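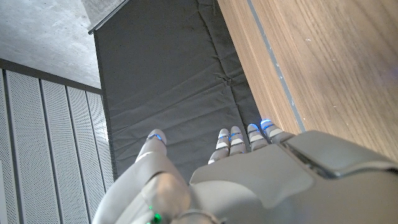
Redero hand control – software meeting
December 6, 2022, Grekside, upstairs room
Present: control, perception, planning, tooling. Apologies from the test group, who were testing.

1. Minutes of the last meeting
Agreed, after the word "finished" was changed to "merged" in item 4. Planning asked whether the two words had ever meant the same thing at Grekside. Not minuted further.

2. Control
The new finger controller has been running on the left hand for 20 days. Slow closes are good. Fast closes still overshoot on the little finger, which control puts down to the filter and tooling puts down to control. The loop now warns when it misses its deadline. It warned 75 times on the first morning, and the warning itself was found to be making the loop late. It now writes to a buffer and complains afterwards, like the rest of us.
Action: control to try the lighter filter on the little finger only and bring plots. Plots to have labelled axes this time.

3. Perception
The wrist view is the one the planner relies on for the last part of a reach, and most of the discussion was about telling hand from everything else. The shells are pale grey, the back cover fills a good part of the view, and the segmenter was happily treating bits of our own hand as something to be picked up. The self-mask built from the joint angles cures most of this. It lags when the wrist turns quickly, and for a moment the thumb is an obstacle again.
The blue fingertip rings were raised. Perception would like them dimmed, as the glow on the mat gets marked as an object edge. Control would like them left alone, as they are handy for checking the tip positions by eye. A long exchange followed. Perception will mask the glow in software and stop asking until August.
Creases in the dark mat also confuse the depth estimate. A proposal to iron the mat was not seconded.
Action: perception to time-stamp the joint angles at source and re-run the self-mask on the old logs.

4. Planning
Reaches along the mat are now planned in one go, where before there was a stop halfway for thought. The planner keeps a margin of 50 mm from anything it regards as furniture. With the wooden surface alongside the mat this leaves the little finger very little to work with, and the planner's answer has been to refuse politely and return an empty path. The empty path was then reported as a success, having contained no collisions.
Agreed that an empty path is a failure. Agreed that the margin should be set per finger and per surface, and that the number should live in the config file and not in three places in the code.
Action: planning.

5. Tooling
Henare, our log viewer, now opens a full run without falling over. It does take its time. The Zostach replay tool can step the planner and the wrist view together, provided both were recorded with the same version, so in practice it works on 7 runs. Tooling asked once more that people put the version in the log header. There was general nodding, of the kind seen at the last meeting.
Action: tooling to make the recorder refuse to start without a version. Everyone else to be cross about it for a week.

6. Any other business
The build machine is full again. Whoever owns the folder called "keep_for_now" is asked to decide.
The kettle is not a software matter.

Next meeting after the filter plots are ready. Same room, unless hardware have booked it.

Recent items
Henare release notes: opening long runs
Self-mask from joint angles: how to switch it on
Minutes: Redero planning margins
Zostach replay: known faults
Config file layout, second attempt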